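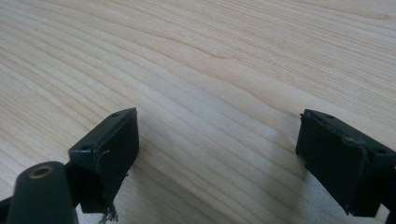 Workroom > Small Spaces > Hats, Scarves and Bags

Cap storage on a bare wood table: rack or hooks?

Started by Annelies Meijer, August

Annelies Meijer
Right, I need opinions before I spend any more money. I've got a pale wood table in the spare room that I'm rather fond of, lovely long sweeping grain, nothing fancy, and I want to turn it into a proper spot for our caps. At the moment they live in a heap on top of the wardrobe and whichever one I want is always at the bottom (always!). There are 10 of them and I'm not getting rid of any, so please don't start with that.

I was thinking of one of those wire stands that spin round. Does anybody have one? Do they wobble? And would you put felt under it, or am I fussing?

gravel_path
Hooks. Hooks on the back of the door, done. I had a spinning stand for 2 years and every time I took one cap off, the one next to it came with it. It also eats the whole table.

Hanum Pete
Disagree with gravel_path. If the stand has two levels you put the ones you wear at the top and the rest lower down, and it's fine. The trick is to load it evenly. Put four caps on the same side and of course it leans, so would I.

I'd go for felt pads, by the way. Wire on soft wood will leave a ring sooner or later. I used the stick-on ones from Verbeke and they've stayed put.

gravel_path
I did load it evenly. It still leaned. Maybe mine was a cheap one, I'll give you that.

marrowfat
Are we talking caps with a strap at the back or fitted ones? Makes a difference. With a strap you can hang them from the strap, brim down, and they take up hardly any room. Fitted ones have to sit over the end of the arm and then you get a little dent in the crown, which drives me up the wall.

Annelies Meijer
Straps, nearly all of them. My partner has two fitted ones but he can sort himself out.

Thanks Pete, felt it is. I oiled a table once and then stood a plant pot on it the same evening, so you'd think I'd have learned.

marrowfat
The sort of stand I mean has got a round foot and the arms turn up a bit at the tips, so things are less likely to slide off.
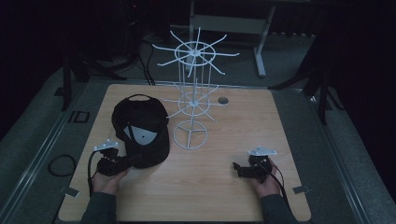 White wire stand, no caps on it. Black one with the triangle patch is first in the queue.

tilly_o
Ooh, I like that. It's a lot of arms though! Would 10 caps fit without the brims bashing into each other?

marrowfat
Depends on the brims. Eight arms up top, plus the lower ring. I'd leave every other one free on the lower level and turn the brims all the same way. Curved brims nest quite nicely, flat ones stick out and catch your sleeve.

gravel_path
And this is why I say hooks. You don't need a seating plan for hooks.

Hanum Pete
You do need a door you never want to shut quietly, mind. Mine sounded like a drawer of cutlery.

tilly_o
Could go halfway: small stand for the ones in use, and a box for the winter ones. I've got a lidded box from Galtano under the bed and I swap them over when it turns cold. Stuff the crowns with tissue or they go flat.

Annelies Meijer
The box idea is good, tilly. I do have a couple of woolly-lined things that nobody's touching before November.

One more question. If the stand goes in the middle of the table I lose the space for folding. Would it be daft to have it in the back corner? The spinning bit would be up against the wall.

Hanum Pete
Not daft, but leave a brim's width between the arms and the wall or you'll be scraping the paint each time you turn it. Hold a cap out on the end of an arm and give it a full turn before you settle on a place.

gravel_path
For once I agree with Pete. Measure with the biggest brim, though.

Annelies Meijer
Ordering one tonight, white. Gravel_path, I've also kept 2 hooks in the basket for the coats, so you can have half a win.

Related threads
Felt pads or cork under wire things?
How do you get a dent out of a cap crown
Rellham shoe bench, anyone built one?
Scarves: rolled, folded or hung
Oiling a pale table without turning it yellow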